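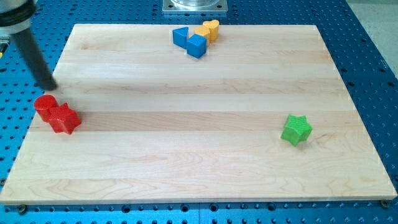

Ticket 417: Wood tops, finish stays tacky
Opened: 31/08/2022
Site: Clanitz workshop
Product: Truletti wiping oil, satin
Status: Closed

Reported problem
Second coat of oil still sticky after two nights. Paper towel leaves lint behind. First coat dried fine. Same can used for both coats.

Checks
Asked for sanding grit. Customer went to 400 before the first coat. We normally stop well short of that on maple, as the oil sits on top.
Asked how long the oil was left before wiping off. Answer was "nearly an hour." Should be ten minutes.
Asked about the room. Windows shut, no fan, rain most of the week.
Can was stirred. Lid seals properly. Batch is not on the Balaskas recall list.

Advice sent
Wipe down with mineral spirits and a clean rag. Change rags often. Lay used rags flat outside to dry, never in a pile.
Leave the top overnight with a window open and a fan on low.
If it still grabs, scuff lightly with a gray pad and wipe again.
Thin coat only next time. Wipe off all the extra.

Update
Two tops cleared after the spirits wipe. Third needed the gray pad along one end. Customer asked for a replacement can. Declined, product not at fault. Rundolthorpe store will give store credit on a pack of pads.

Closed. Reopen if tackiness comes back before October.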